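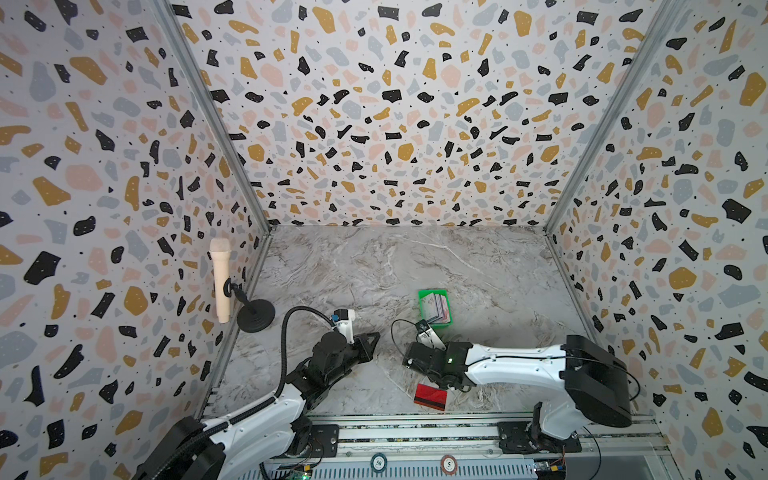
I had been promised biscuits, and I should say at the outset that the biscuits were good. The open day at Flurnwood, up the hill behind Ridstead, was billed as an afternoon of "small things handled well", and I went along expecting a craft fair. I came away with strong opinions about card holders, so somebody did their job.

You sign in at a desk by the goods entrance, where Amparo Llorente gives you a sticker and a floor plan that bears a loose family resemblance to the floor. The building used to store carpet. It still smells of it on the stairs, and the lift has views of its own on which floors exist. I took the stairs.

The first room was adhesives, which I will pass over. The second was hinges, where a man in front of me asked so many questions that a queue formed in both directions. By the time I got to the booths upstairs most of the good spots at the rail had gone, and I did my looking over the shoulder of somebody's uncle.

The booths are where the money has gone, or at least the wallpaper. Ours was done out in terrazzo print, three walls of it, pink and mustard and grey and black flecks on white, over a floor with a marble pattern. I have stayed in hotels with less marble, even of the printed sort. Into this palace they had put a cream microphone on a little round-based stand, a bright green tray of cards filed on their edges, and a red card with a dark stripe, lying flat on the marble like something dropped on the way out of a bank.

The microphone had the left side to itself and looked ready to host the evening. I waited for a speech, or at the very least a raffle.

The business of the afternoon was cards. A light blue holder lay flat on the floor just below the tray, with a white card at the mouth of it, and the uncle and I fell into a discussion about whether it was going in or coming out.

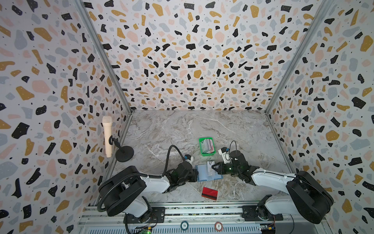

He was for in. I was for out, mainly to keep things lively. Anyone who has tried to get a library card back into a holder with cold hands will know that both directions have their difficulties, and that the last bit is always the worst. My own wallet holds its cards so firmly that I have twice let people go ahead of me at the till.

Milagros Gallardo, who was looking after our landing, said the filing is what visitors end up arguing over. Some want the cards sorted by colour, some by size, and a man in February wanted them laid flat. She has Flurnwood's stock of cards at 3165, kept in shoeboxes under the stairs, and would like it known that she didn't choose the shoeboxes. I asked who picked the green tray. "It came in green," she said.

I liked the tray, as it happens. It is a cheerful thing with an open top, and you can see the pink and white edges of the cards without having to rummage. I would have one at home for the takeaway menus.

Tea was in the Miranda room on the ground floor, poured from an urn with a slow tap. Shortbread, ginger nuts, and a lemon thing that went early. There is a shop, but it mostly sells pencils. Parking is free if you don't mind the slope, and the bus back to Ridstead leaves from the far side of the roundabout, whatever the floor plan says.

Recent items
Skomora button fair: a second visit
The Ridstead museum café, reconsidered
Two hours in a hinge factory
Readers' letters: urns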